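Does your running club need a chip in your shoe?

13 June 2020

The leaflet came in April, when there was no racing to be had anywhere and club secretaries had time to read their post. It promised the Bratudley Harriers "race-day certainty" in return for a deposit and a three-year deal. Julimen, the firm behind it, sells timing tags that tie into a runner's laces, mats that read them at the start and finish, and a website where the results appear before you have got your breath back.

I have nothing against knowing how fast I ran. I do wonder who asked for this. Bratudley puts on a handful of races a year, and the biggest of them, the spring 10K, had 83 finishers last time out. They were timed by two people with stopwatches and a third writing down numbers on a clipboard. The results went up that evening. One man was given the wrong time, wrote in, and had it put right.

Against that, the quote. The starter kit comes to £2,212, before the yearly charge for the website. Tags are extra, and lost tags are extra again. Anyone who has tried to get race numbers back from tired runners in the rain will have a view on how many tags go home in somebody's sock.

Julimen's answer is that the kit pays for itself as fields grow. Its brochure talks of clubs handling up to 1,000 runners with a single pair of mats. Perhaps they do. The lane out of Bratudley is one car wide, and the parish lets the club have it on the understanding that entries stop at 200. No mat is going to widen it.

The case for chips is better at Bandidham, where the half marathon draws a proper crowd and the start is so narrow that those at the back can lose a minute or more before they cross the line. A tag gives them that minute back, and they are right to want it. But Bandidham hires its kit for the weekend and sends it home on the Monday. When I asked why the same offer wasn't in the Bratudley leaflet, I was told that hire was "being looked at for smaller partners". I have been a smaller partner of various things for most of my life and I know what that means.

Then there is the matter of the results themselves. Under the deal as written, runners' names, ages and times sit on the firm's own site, and a club that leaves after three years can have a copy "in an agreed format". Agreed by whom, and when? Nogueira, a rival outfit that also pitched to the club, at least hands over a plain spreadsheet after each race. Its mats cost more, its tags feel flimsy and its salesman rang during supper, so I am not waving a flag for that lot either.

The club votes when it can next meet in one room. My guess is that the kit will get through, as new kit tends to - people like a beep when they cross a line. I would ask them to put off signing until there is a race to use it at, and to get the hire price in writing first. 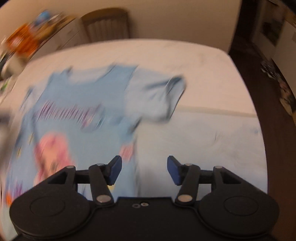
The stopwatches, meanwhile, need new batteries. I have priced those as well, and the club can afford them out of the tea money.

14 comments
37 shares

Related
Why your watch and the course never agree
Summer league: what we know so far
Entry fees and where they go
Five quiet hill routes near Bandidham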